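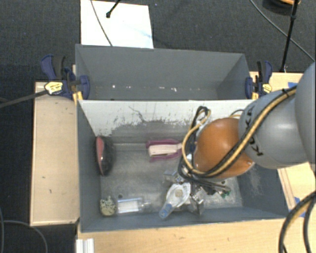 Front and rear bins, gray

Support > Storage and Handling > Plureck Bin System > Set-up Guide > Section 4

Posted in October by the Zavside documentation desk

14 shares | 2 comments

4. Placing, labelling and loading bins

This section covers the placement of Plureck bins on a bench or shelf, the fitting of label holders, and loading. Assemble the Larna shelf frame as set out in Section 3 before you start. If the bins will stand on a bench with no frame, skip 4.2.

4.1 Before you begin

1. Check the bins against the packing slip. The standard kit contains 14 bins, 14 label holders and one sheet of blank cards.
2. Inspect each rim and corner for cracks. Set aside any bin with a crack that reaches the rim.
3. Wipe the inside of each bin with a damp cloth and mild dish soap. Dry fully.
4. Choose the bin layout on paper and number the positions from left to right, front row first.

Note: Moulding dust inside a new bin is normal. Do not use compressed air to clear it indoors.

Caution: Do not clean bins with acetone, paint thinner or any product containing chlorine. These leave the surface brittle. Damage of this type is not covered by the warranty.

4.2 Setting the shelf

1. Confirm that the frame is level in both directions. Adjust the feet with the open-end wrench.
2. Tighten the lock nut on each foot until it meets the frame. Do not tighten further.
3. Lower the shelf onto its brackets, rear edge first.
4. Press down at each corner. If a corner moves, lift the shelf out and reseat the bracket one slot up or down to match the others.
5. Fit the rear stop strip. The raised lip faces the front of the shelf.

Note: Frames sold before the current revision use a two-piece stop strip. Fit the longer piece on the left. The pieces butt together and do not overlap.

Caution: Two people are required to lift the wide shelf. Keep fingers clear of the bracket slots while lowering.

4.3 Placing bins in two rows

The two-row layout puts one bin directly behind another. It suits bins that are emptied from above and stock that is used oldest first, with the rear bin held as reserve.

1. Place the rear bins first. Push each one back until it touches the stop strip.
2. Place the front bins. Align the side walls with the bins behind.
3. Leave a gap of 4 mm between neighbouring bins in the same row. The spacer supplied in the hardware bag is this thickness.
4. Check that each bin can be lifted straight up without catching on its neighbour. Widen the gap if required.
5. Mark the shelf at the front corners of each position with tape or a grease pencil.

Note: The rear row should hold bins of the same height as the front row. Mixing heights is permitted if the taller bins are at the rear.

4.4 Fitting label holders

Label holders clip to the front rim. They may be moved later, but the clip loosens with repeated removal.

1. Slide a card into the holder from the right side.
2. Hook the upper edge of the holder over the rim.
3. Press the lower edge inward until it clicks.
4. Pull down lightly to test the clip.

For two-row layouts, write the front and rear position numbers on the same card and fit it to the front bin. Rear holders are difficult to read once the front row is loaded.

Caution: Do not glue holders in place. Adhesive prevents the rim from flexing and may cause cracking under load.

4.5 Loading

1. Load heavy items into bins nearest the frame uprights.
2. Fill to the moulded line on the inside wall, and no higher.
3. Limit each bin to 13 kg. The limit applies to evenly spread contents.
4. For small, dense items such as fasteners, fit the Akanda divider and split the load between compartments.
5. After loading, check the shelf for sag at the centre. Recheck the next day and retighten the brackets if needed.

Note: The Akanda divider is sold separately. It fits across the width of the bin only.

Caution: Do not store liquids directly in a bin. Use closed containers and place an absorbent liner beneath them.

4.6 Refilling and rotation

1. When a front bin is empty, lift it out.
2. Slide the rear bin forward to the tape marks.
3. Move the label holder to the bin now at the front, or exchange the cards.
4. Refill the empty bin and place it in the rear position. Lower it in from above.

If stock does not expire, the bins may be left in position and the front bin topped up from the rear. Do not drag a loaded bin over the stop strip.

4.7 Common faults

Bin rocks on the shelf: Check for debris under the base. If the shelf is clean, set the bin on a flat floor. A bin that rocks on the floor is warped and should be replaced.

Label holder falls off: The clip is worn or the rim is dirty. Clean the rim and try a new holder.

Front bin sits past the shelf edge: The rear bin is not against the stop strip, or the strip has been fitted backwards. See 4.2, step 5.

Bins bind when lifted: The gap has closed. Reset with the spacer as in 4.3, step 3.

Shelf sags at centre: Unload the shelf completely before adjusting the brackets. Redistribute the load as in 4.5. If the sag remains with the shelf empty, order a replacement shelf and quote the code stamped on the underside of the rear edge.

Replacement spacers and stop strips are listed in Section 6, Spare parts.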